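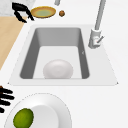 Fig. 1. The sink task in the simulator, with the green fruit on the big front plate.

Notes for session 2 – teaching by remote control

Okay, so last time we moved the arm by hand. Grab the wrist, push it where you want, hit save. Lovely on a real arm, useless in a simulator, so now we drive with the hand controller instead (same idea, more swearing). Osamu Yoshida wrote the version we use, and it lives in the Korkum folder with the rest of the lab files.

Your job is to record 200 demos between you. Before you start, pick a grasp and stick with it! If you pinch from the side in one run and come down from the top in the next, the learner tries to average you, and the average of two good grasps is often thin air.

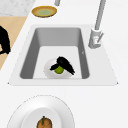
Fig. 2. Black object over the green fruit in the bowl.

Look how much of the fruit the black object hides from this view. You'll be guessing depth a lot, so slow down for the last bit and keep your wrist still – jitter gets recorded too. I keep bad takes in a separate folder and so should you. A fumble with a clean recovery is worth keeping, though. Mark it "R".

Long things are harder than round ones. Line the fingers up across the narrow side before you go down, and if you catch it near one end, expect it to swing.

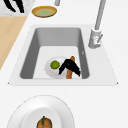 Logs are due 14/02/2020. We train on them in March.

2 comments

Hicham Lahlou: Do recovery takes count toward the 200?

Flondex: my controller drifts left, can I swap it?

Shares: 2588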